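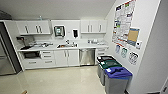

The kitchenette, with white cabinets above and below the counter. Photo: Bruncombe Ski Club

2019-04-08

The head coach of the Bruncombe Ski Club has just finished her sixth winter in the job, and she is tired of talking about snow.

"Everybody asks about the snow," she said. "We had enough. February was good. Ask me about the skiers."

The club sent 27 juniors to the Niskanen Relays this year, more than it has ever entered. The under-16 girls finished second, 13 seconds behind Nudham, after leading for the first two legs. The coach does not blame her anchor skier.

"She went out on the wrong skis, and I picked the skis," she said. "The track got softer on the north side and we had waxed for the morning. Nudham waited longer to decide. We'll wait longer next time."

She grew up skiing classic style and came to skating late, in college. She still starts every new skier on classic. Parents sometimes object, she said, when they see other clubs skating with eight-year-olds.

"Kids who skate first tend to stand on both feet. You can see it at 14, when the hills get longer. I would like them to learn to stand on one ski, and classic makes them do that."

The club's membership stands at 149, of whom 78 are adults. Most of the adults do not race. A few have started coming to the Tuesday-style interval sessions the juniors do, and she has had to split the group in two.

Summer training begins in May with running and pole hikes on the Donanik trail. Roller skiing starts once the county has swept the gravel off the shoulder. She wants more strength work than last year, mainly for the older boys, who lost time on the double-pole sections.

"They have the lungs. They don't have the arms yet. It's pull-ups, and they know it."

Asked whether she will stay for a seventh season, she said she has already signed. She plans to ski the Niskanen marathon herself next winter, her first race in four years.

"I don't have a time in mind," she said. "I'd like to be ahead of some of my own skiers' parents."

Registration for the summer group opens in two weeks.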